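The robot that lives in a school laptop

I'd been promised a robot club, so I turned up at Listberg College expecting soldering irons and a lot of cable ties. What I got was a room full of teenagers staring at screens, somebody's crisps going round, and a heated row about whether a simulated bedroom ought to have a brick wall in it. (It does. The pro-brick faction won in December and they're still smug.)

The club is called Stamari, and the students in it are building a home-help robot that exists entirely in software. It has two arms, two grippers and a name, Pan, and it spends its days in a made-up flat the club designed from scratch. Every session they load it up, drop it into a room and try to get it to do something a person would do without thinking.

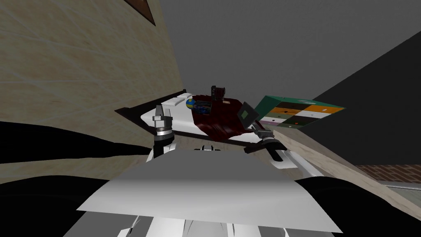
I've written about plenty of student engineering over the years and I'll admit I'm normally there for the hardware. I like a thing that falls over! But ten minutes with this lot and I was leaning over the desk with everybody else, muttering "left a bit" at a robot that couldn't hear me.

The person to blame for all this is Zuweira Antwi, who teaches physics and started Stamari with six students and a cupboard of elderly laptops. She'd wanted a real arm. The quote came back, she laughed, and they went for simulation instead.

"I thought of it as second best for a good while," she told me, hunting for her tea. "Then we ran 300 attempts at one task over a half-term and I thought, well, we'd never have managed that with a real one. We'd have run out of gripper by lunchtime."

They split into two camps, roughly along the lines of who likes people and who likes numbers. The room builders make the flat and fill it with clutter. The drivers steer Pan through a task using a pair of hand controllers, over and over, and those runs get saved so the software can learn from them. There's a fair bit of grumbling between the two. The drivers reckon the builders put things in silly places on purpose, and the builders, when I asked, went rather quiet and looked at the ceiling.

One of the jobs they've set themselves is getting the grippers to line up properly with whatever they're meant to be working on, and it's fiddlier than it sounds. You're looking along the fingers, the world is tipped over at an angle, and your brain insists on tipping your head to match. By the end of my go I had a crick in my neck.
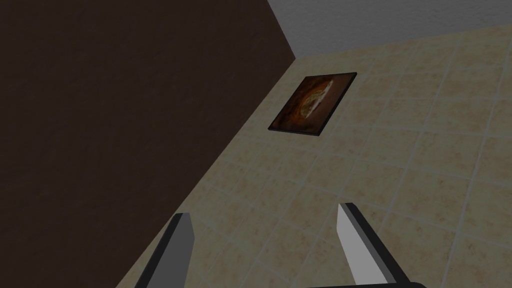
My own score, since you ask, was dreadful. I was given a cup to pick up and I shoved it off a shelf five times running, to enormous cheering. A girl of fourteen then took the controllers off me very kindly and did it first go while talking to someone else about chips.

What they're all working towards is the Trelitz Challenge, a schools competition run wholly in simulation. Each team gets the same set of household tasks and the same amount of time, and the judges mark how well the robot copes when objects get shifted about. Last year Stamari scored 81, good enough for the final and (as I was told by several people, separately) robbed of a place on the podium.
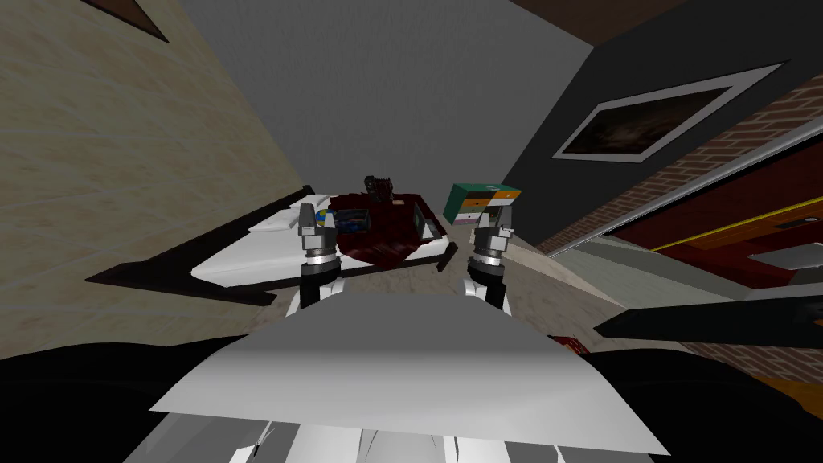
Both of the robot's grippers at a table spread with a crumpled red cloth, in the club's simulated flat.

Cloth, by the way, is the great enemy. I had no idea! A box is a box, but a blanket has a different shape every time you so much as look at it, and the older laptops wheeze like anything trying to work out the folds. There's a whiteboard by the door with a list of grievances on it and "FABRIC" is underlined so hard the pen has gone furry.

Zuweira mostly stays out of it. She'll wander past, ask one annoying question and wander off again, and you can watch the whole table go silent and then start pulling the last hour's work to bits. When I asked a couple of the drivers what they'd learned this year, I expected something about code. One said patience. The other said he now can't carry a plate across the kitchen without thinking about his wrists.

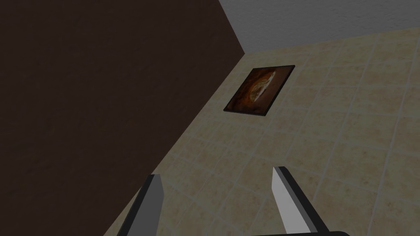 They've got a practice round coming up, and the plan is to let the builders loose on every room beforehand, with the drivers banned from peeking. I've been invited back for it, on the strict understanding that I keep my hands off the controllers and bring biscuits.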